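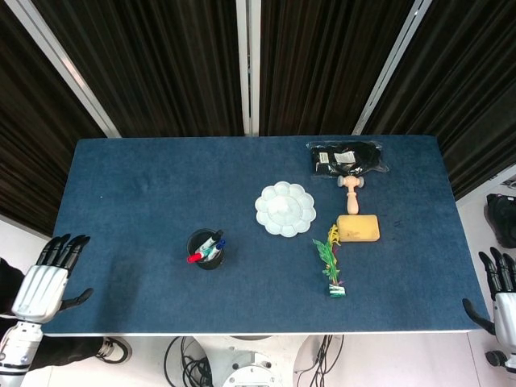 Figure 3. Two capped markers, one red and one blue, sharing a black pen holder on a felt-covered table.

4.2 Marker supply and the color hierarchy

Shared stationery has received less scholarly attention than shared kitchens, perhaps because a missing marker rarely smells. Yet the marker is a useful object for anyone studying how office workers treat things that belong to everyone. It is cheap, it is small enough to carry off by accident, and it fails slowly, so that the person who ruins it is seldom the person who finds out. Rampersad's earlier essay on borrowed staplers (Rampersad, "Held in Common") made a similar case, although the stapler has the advantage of being hard to put in a shirt pocket.

We followed marker use at two firms for a full budget cycle. Clitov runs a single open floor with 19 meeting tables, each of which is supposed to hold its own supply. Kuvthorpe keeps everything in one locked cabinet and issues markers on request, a policy that its staff described to us in terms we have shortened for publication. Both firms buy the same four colors. Both also buy far too much green.

The first finding concerns color. Respondents at both sites ranked black as the color for facts and blue as the color for facts one might later take back. Red was kept for corrections and deadlines, and for the arrows that managers draw between boxes. Green had no agreed use at all. One Clitov project lead told us that she wrote in green only when she wanted people to know that the others were dead. Paired holders with one red and one blue marker (Figure 3) can carry most of an ordinary meeting, as the blue does the talking and the red does the disagreeing.

The second finding concerns death, or rather the refusal to admit it. When a marker ran dry, the usual response was to shake it, try it again on a corner of the board, look at it with disappointment, and put it back. In interviews, most people agreed that a dry marker should be thrown away. Few could remember throwing one away. Several explained that it "might come back," a belief we had previously met only in the literature on houseplants.

Clitov tried to correct this by placing a small bin labeled Prurkard, after the supplier, next to each board. Staff took the label to mean that the bin held new markers from Prurkard and helped themselves - with results that the facilities team still prefers to discuss in the passive voice. The bins were withdrawn on a Wednesday. The dry markers, we understand, went back to the tables.

Kuvthorpe had the opposite trouble. Because each request had to be signed for, employees asked for more than they needed and stored the rest in drawers. The cabinet was emptied twice during our study, while the official record showed a firm rich in markers. It was, but the wealth was unevenly held. A 1,000-unit order placed in October did nothing to shorten the queue, and hoarding fell only after the sign-out sheet was dropped in favor of an open shelf.

We considered whether these patterns reflect the Evangelista model of shared goods, in which people take less once supply looks steady. The open shelf at Kuvthorpe fits the model well enough. The tables at Clitov do not, and we return to them in Section 5.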